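Pesquisar no site Pesquisar

Perguntas frequentes: bilheteira e acesso à sala

Teatro Himeo
Atualizado a 19 de agosto
16 partilhas

Qual é a lotação da sala?
A sala principal tem 746 lugares, distribuídos por plateia e balcão. A Sala Dokwood tem 92 lugares, sem marcação.

Como funciona a assinatura de temporada?
A assinatura inclui todas as produções próprias do Himeo. O lugar é fixo na sala principal. A renovação decorre em janeiro; terminado o prazo, os lugares não renovados passam para venda geral.

Posso trocar a data do bilhete?
Sim, uma vez por bilhete, até à véspera da sessão e dentro da mesma produção. A diferença de preço é cobrada no momento da troca. Os bilhetes de grupo não são trocáveis.

É permitido levar bebidas para a sala?
Apenas água, em recipiente fechado. As restantes bebidas consomem-se no foyer.
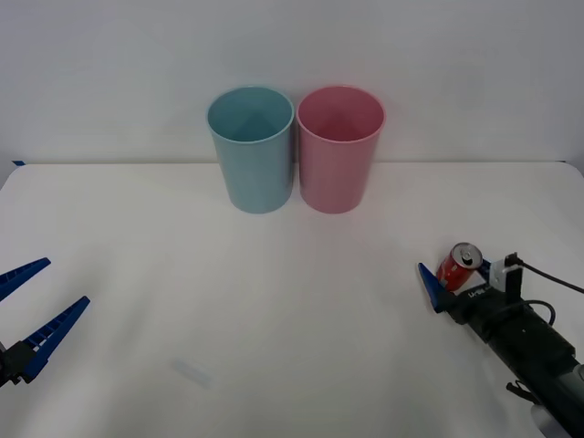 Copos de plástico, azul e rosa.

O que acontece se chegar atrasado?
A entrada faz-se no primeiro intervalo técnico indicado pela frente de sala. Nas produções sem intervalo, como «Palamarchuk», não há entrada após o início. O bilhete não é reembolsado.

Em caso de cancelamento, qual é o valor devolvido?
100% do preço do bilhete, pelo mesmo meio de pagamento. A taxa de serviço da plataforma Gondley é devolvida em separado.

Há sessões com audiodescrição?
Uma por produção. O recetor é levantado na bilheteira mediante documento de identificação.

Comentários (0)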